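Blocks notebook, Thursday, started 8.40

Picking up from the last page. Coloured set is on the maple board on the blue bench, and stays there for now, please.
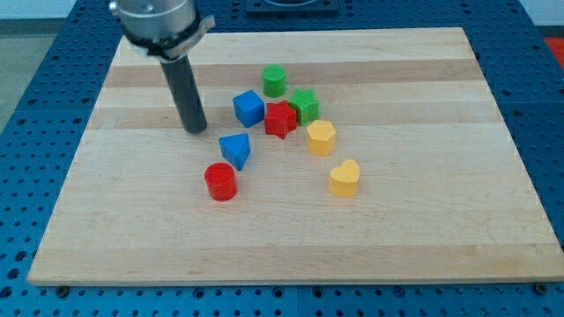 Stars first because they've taken all the time. Points are the trouble, same as last month. Sanding drum takes the flats fine, goes near a point and you've lost the point before you've noticed. Huw did a batch by hand with a cork block and 240 and they're miles better but slow. Very slow. He reckons the answer is to soften the points on the blank before colour and then leave them alone. I agree in principle. Want to see it done on a whole tray first.

Inside corners on the stars still hold colour. Dip, lift, hang, and there's a bead sitting in every notch. Tried:

- shaking it off (mess, green on my boots)
- twist of rag in each notch, works, takes ages
- thinner mix, two coats. Better. Second coat patchy on the end grain though
- standing them on a flat face to drain instead of hanging. Leaves a ring underneath, needs a rub afterwards

Yu-na's idea: brush the notches dry straight after the dip with an old stencil brush. Did a few before lunch. Best so far. Brush clogs, so keep a jar of water by it and a second brush on the go. If we go this way we want cheap brushes and a lot of them.

Green. Two greens again, I'm sure of it. Cylinders went in the first tub and most of the stars in the second, and under the strip light they look the same and by the window they don't. Might be me. Asked Yu-na, she says she can see it, asked Huw, he says green is green. Leaving it until there's proper daylight. If there is a difference then it's the mixing, I didn't stir the second tub from the bottom and I know I didn't. Note for whoever: stir from the BOTTOM, with the flat stick, and write on the lid when you opened it.

Red is fine. Red has always been fine. Zameck red, one dip, wipe, done.

Blue shows every single mark. Fingerprints, dust, the lot. Cubes are worst, big flat faces. Handle by the edges until the top coat's on. I've put cotton gloves in the drawer under the bench and I'd like them to be there next time I look.

Timber

Delivery from Zustwood came 10ish. Beech square section and the dowel for cylinders. Square section is lovely, straight, hardly any rubbish ends. Dowel less so. Went through it with the calliper, several lengths oval, and not a bit oval, you can feel it rolling on the bench. An oval cylinder stands up all right but it won't go in the hole of the lid, and the lid is half the toy. Set the bad ones aside by the door with tape on. Have emailed them. If they want them back they can collect.

Dowel that passed is on the top rack. Don't mix with the old stock underneath, that's a hair narrower and we set the stop for the new stuff this morning.

Moisture: didn't measure. Should have. Meter battery flat, and the spare is in the thermometer. Bring one in tomorrow.

Lid holes

Star hole in the lid still a pig. Sharp points on the cutter wear down and then the hole comes out rounder than the star and the star sticks. Couple of options:

1. round the star points more so that they match a worn cutter. Feels like giving up but it's also what Huw wants for the sanding, so perhaps both problems go at once
2. file each hole. No
3. open the whole hole up by a shade. Then a small star sits sloppy and a child can post it in crooked and jam it. We had that with the first lid, Yu-na's nephew got one wedged in so tight it had to be knocked out with a mallet

Going with 1 unless someone shouts. Have drawn the new star on the back of the Zustwood delivery note, pinned over the vice. Don't throw it out.

Cubes: fine in the square hole, all ways round. Checked a handful with the lid at an angle as well. One tight, edge swollen where the colour had soaked in. Quick rub and it went.

Cylinders: fine if round, see above.

Standing up

Heseo's note said the blocks should "stand by themselves on a normal kitchen surface". Don't know what a normal kitchen surface is. Perforated bench is no use for testing, corners catch in the holes. The maple board is the nearest thing we've got to a worktop at home, it's flat enough and it's been used so it has a few scratches on it like anybody's would. All standing tests on the board from now on. Not on the bench top, not on the saw table, not on a magazine (Huw).

Method, such as it is. Put block down. Let go. Nudge the board with one finger. If it rocks, turn it over and try the other face. If it rocks both ways it goes in the rework tub. Rockers so far have nearly all been stars, with a pip on the bottom where the saw broke out. Scalpel, one stroke, gone. Check for the pip BEFORE colour, otherwise you've got a bare spot and it needs touching in.

Mind the board, by the way. It's glued-up strips and it's my good one from home, borrowed, will be going back. No colour on it. If a block isn't fully dry it goes on the rack with the others. Wipe with a damp cloth, don't soak it, don't lean it against the radiator. The last one went like a banana.

Top coat

Ó Súilleabháin's man rang back finally. The clear we've been using is going to a new tin, same stuff he says, only the label's changed. Asked for the sheet anyway. He'll send it. Until the sheet's here we keep to the old tins, there's enough on the shelf to finish this lot if nobody gets generous.

Matt or satin, still undecided. Matt looks nicer, feels a bit like chalk. Satin feels nicer and every rough patch shows. Heseo haven't said. Yu-na for satin, Huw for whichever dries quicker, me for matt until I picked one up after handling a few and now I'm not sure. Do a sample of each on cubes, leave them out on the windowsill over the weekend and everybody pick one up without thinking about it.

Dry time with the door shut and heater on: touch dry by the end of lunch. With the door open: not. It's August and I've got a heater on, I know. The back of the unit never warms up.

Chew test - we should do a proper one at the lab place but for our own peace of mind had a red and a blue sitting in a jar of warm water with a drop of vinegar since first thing. Water clear when I looked at 3. White cloth rubbed hard, nothing off the red, faintest smear off the blue on one edge. One edge only, where the top coat was thin. So it's a coverage thing and I'm less worried than I was. Dip twice on edges? Or knock the edges back more so the coat doesn't pull away. Try the second, less work.

Order is 224 sets. Said it aloud at tea and it went quiet. At the rate we did stars today that's not happening by the date on the sheet, so the stencil brush thing or something like it has to be made to work. Rough plan:

Huw - points softened on blanks, one full tray, time it from start to finish including sweeping up. No stopping the clock for phone calls.
Yu-na - notches, two brushes, same tray after Huw. Also time it.
Me - green. Sort out green.

If the tray comes out right then we do that. If it doesn't I ring Heseo and talk about whether the star could be something else. A plain triangle would do me nicely. Suspect they like the star, it's on their leaflet.

Odds and ends

Rework tub is the grey one with no handle. The one with a handle is offcuts for Yu-na's stove, don't mix these up again, some perfectly good cylinders nearly went home with her.

Extractor bag wants emptying. Wanted emptying yesterday too.

Small bandsaw blade going. Hear it squeal on the dowel. New one in the cupboard, 22 on the packet in red pen, fit it before the next lot of cylinders and not halfway through.

The stamp for the underside. Came out backwards on the proof, they're redoing it, no charge. Too deep as well I think, filled up with colour on the one I tried and you could only read half. Stamp after colour then? It would break the top coat. Stamp first, shallower. Try on scrap.

Bags: cotton drawstring sample arrived. Too small with the lid in, fine for the blocks on their own. Blocks knock together in it and I had a chip off a star point after carrying it up and down the stairs. Another vote for rounder points. Card box with a divider would be kinder but dearer. Ask Huw what the card people wanted last time, he's got it in his phone.

Packing order if it's the box: cubes in the bottom, cylinders lying down on top, stars last and not on their points. Lid on its edge down the side.

Looked at the greens again by the window, 5.15, sun round the front now. Yes there is a difference. Star's a touch yellower than the cylinder, next to each other it's plain, apart you'd never know. In a boxed set they're always next to each other. Damn. Have poured both tubs into the big bucket and stirred it for as long as my arm would put up with, clingfilm on the surface, lid on. Test piece tomorrow on a bit of the new dowel and a star from the same tray, both dipped within a minute of each other, both dried on the same rack.

Brushes are soaking. Heater off. Jar with the red and blue left going overnight on the shelf by the sink, not for drinking, not for tipping out. Will look at the water when I get in.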